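About Trodero

Trodero is a small company in Roswood. We make practice rooms for robots. The rooms exist only in the computer: floor, walls, table, chairs, light. A customer who is building a robot for homes, cafes or offices can let it try its work in our rooms many times before it goes to a real one.

Our product is called Clolto. It is a kit of rendered rooms and furniture, with a tool for placing cameras and a tool for changing the room between one run and the next. We sell it by yearly license. We also build rooms to order, and this is now the bigger part of our work.

How we began

The company was started by Yae Aoki and Gemma Ferraro. Yae came from furniture drawing and Gemma from software for warehouses. They shared one desk in the back of a bicycle shop, and the first version of Clolto had 2 rooms and 8 pieces of furniture. One of these pieces was a stool with legs of different length. It was a mistake in the drawing, but a customer liked it very much, so it stayed in the kit and it is still there.

Today the library has 1378 objects. Most of them are things that people push, lift, open or walk around: chairs, drawers, bins, doors, trays. We have few decorative objects. When a customer asks for a vase we make a vase, but we do not add it to the library unless a second customer asks too.

What is in the kit

Every license of Clolto includes the full furniture library, the room builder, the camera tool and the surface tool. The surface tool changes the material of a wall, a floor or a tabletop with one command. A kitchen can have white tiles in the morning and dark stone after lunch. We advise customers to use strange combinations as well as normal ones. A robot that has trained only in front of plain gray walls can be confused by a wall with a strong pattern, and real restaurants have many such walls.

The kit does not include robot models. Customers bring their own, and we help to load them. This help is part of the license in the first month. After that we ask an hourly price, which you find in the offer we send.

We should say also what Clolto does not do well. Soft things are difficult for us. Cushions and curtains look acceptable but they do not move like real ones, and we tell this to every new customer on the first call. Liquids we do not offer. Glass is better than before, but it is slow to render, so by default the glass objects are switched off.

Chairs

If we are known for something, it is chairs. A chair is hard for a robot's camera. It has thin parts and open gaps, the background shows through it, and from a low or close viewpoint it can hide half of the table. Many customers told us that their robot could find a cup easily and lost it again when there was a chair back in between. For this reason the camera tool has a mode we call "near view". It puts the viewpoint close behind or beside the furniture, at an angle that a person setting up a room would usually not choose. The ladder-back chair in orange-brown wood is the model we use most in this mode, with a pale surface behind it and a veined wall.

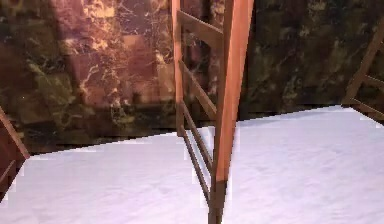

Gemma Ferraro would have liked to sell the near views as a separate package. Yae Aoki was against it — her opinion is that customers who skip them come back with the same problem in half a year, and then it costs them more. So they are in the base license, and there is no plan to change this.

Rooms to order

For a room to order, we need a floor plan and a list of the furniture. Photos help but are not necessary. A simple room takes roughly 100 hours of our work, including the testing. For Nomura we built a long dining room with a serving counter, and we delivered it in August together with three changes of wall and floor. They use it for training a tray-carrying robot, and they have since ordered the corridor that goes to the kitchen.

We do not use a customer's room for other customers. If we draw a new chair for your room, you can decide whether it goes into the library or stays only yours.

Visiting and writing to us

We are above the bicycle shop now, on the second floor, the door with the green bell. Visitors are welcome on working days after ten o'clock. Please write before you come, as we have only one meeting table. For a trial of Clolto, send us a short message with the type of robot and the type of room. The trial runs for one month and has the complete library in it, with the glass objects too if you ask for them.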